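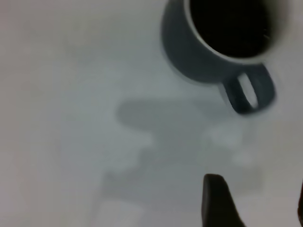 Detention Basins Should Be Sized Before Lots Are Drawn

Kevin Apaza
25 November 2025

Most subdivision plans reach the stormwater engineer with the lot lines already fixed. The basin then goes into whatever corner is left over, often uphill of the natural low point, and the pipe network is bent to reach it. I think the order is wrong, and local codes should change it.

Clallow is a fair case. The first layout had 150 lots and a basin on the north side. Getting runoff there took 262 feet of extra storm pipe, laid at close to minimum slope. Pipe at that slope collects sediment, and the town inherits the cleaning.
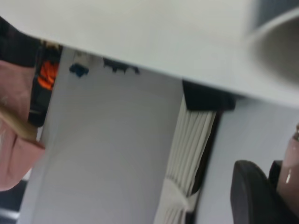

Pale surface with a rounded gray object at upper right.

The revised layout put the basin at the low point and cost the developer 3 lots. The usual objection is that lost lots are lost revenue. That is true on the day of sale. It leaves out deeper trenches, larger pipe and a second round of review comments.

Valderrama took the other path and kept every one of its 197 lots. Its outlet structure was redesigned in January, after the streets had been staked.
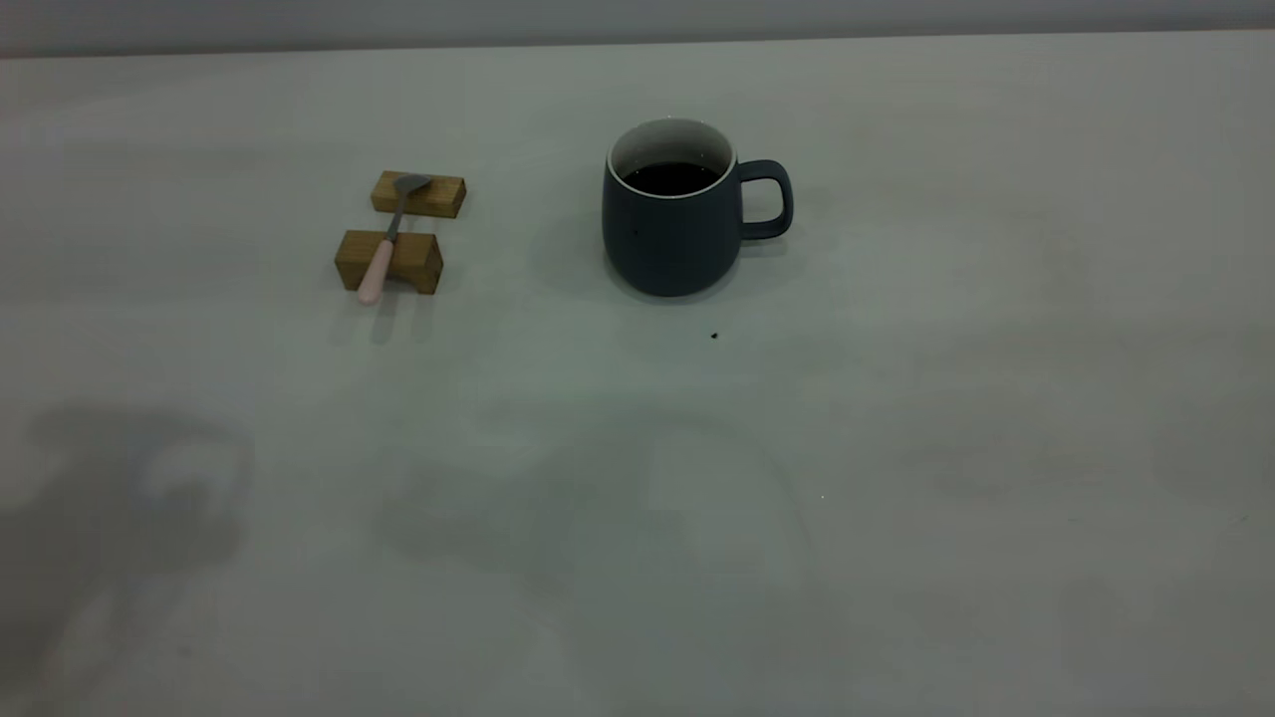
Wooden blocks on a gray tabletop.

A code change can be short. Require a drainage sketch, with basin area and outlet elevation, before a preliminary plat is accepted. Reviewers would see the water first and the lots second.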